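Anong Prasertsri keeps a kitchen timer on her desk, set to 70 minutes. When it goes off, whoever is driving the arm at Katona has to stop and hand over to someone else. She brought the rule in after her first winter there, when she looked through the recordings and could tell what time of day each one was made.

"People get sloppy in a way that's hard to see while it's happening," she said. "The grasp still works. But they start coming in from the same side every time, because it's easier on the wrist. Then you train on that, and you've got a policy that only knows one side."

Prasertsri runs data collection for the company, which builds sorting and packing stations for small warehouses. We spoke in April 2022, in a side room with one window and a whiteboard nobody had wiped in a while. She used to teach machine shop at a community college, and she still talks like someone who expects you to pick up the tool after she's done explaining.

Her current project is called Mornis. The goal is a learning system that can pick mixed household goods out of a tote and place them on a tray. An operator moves a lead arm by hand, the working arm copies it, and everything gets stored: joint positions, gripper opening, and video from the wrist camera and a fixed camera overhead. One pick and place is one episode. The first target for Mornis was 1000 episodes.

I asked whether that was a lot.

"It's a lot if you're the one doing it," she said. "For the model, it depends what's in them. If I gave you the same pick over and over you'd have a big folder and not much else. So we move the tote. We change the lamp. We swap operators. I have a sheet that says what changes and when, and people complain about the sheet."

There are six operators on her list, two of them full time. New ones spend their first two days making recordings that get thrown out. She tells them so up front, and says it helps them relax.

Most of what she does herself is review. She watches episodes at double speed with the wrist view on the left and the overhead view on the right, and marks each one keep, fix or drop. The tool she uses for this is named Brilon, built in-house and, by her account, due for replacement. It crashes if you scroll too fast. She has learned to scroll slowly.

The wrist view takes the longest to get used to, she said. The overhead camera shows a tote, a tray and an arm, and anyone can follow it. The wrist camera moves with the hand, so the picture swings around and the distance keeps changing.

"My first month I wanted to drop every stretch where I couldn't make out an object," she said. "Blur, plain gray, whatever. I thought, what's a model going to learn from that?"

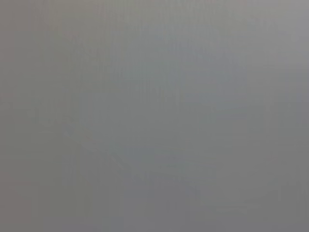 She tried it both ways. One training run used only the episodes she had trimmed down to the clear parts, and another used the same episodes left whole. The trimmed version did worse. It would get near an item and then hesitate, or back off and start over.

"It makes sense if you think about what the arm is going to get when it's running on its own," she said. "Nobody's going to clean up its video. If all the training pictures are nice and sharp, it has no idea what to do the rest of the time. So now we leave the episode whole. If the joint data is good and the timing lines up, it stays."

What she does drop is bad timing. If the video lags the joint readings, the model learns that the hand closes before it gets to the thing it's closing on. Last June a loose network cable caused exactly that, and it took her most of a week to find which recordings were affected. The cable has since been taped down, and each session now opens with a sync check.

She also drops episodes where the operator changes their mind partway through, though she isn't sure she should. A customer, Zendden, has asked for a system that can recover from a missed grasp, and recoveries have to come from somewhere. For now those episodes sit in a separate folder - she calls it the maybe pile - and she plans to label them by hand this summer.

I asked what she would do with more money. She said more operators, left-handed ones if possible, and a better chair.

The timer rang while we were talking. She reset it, leaned out the door and called the next name on the sheet.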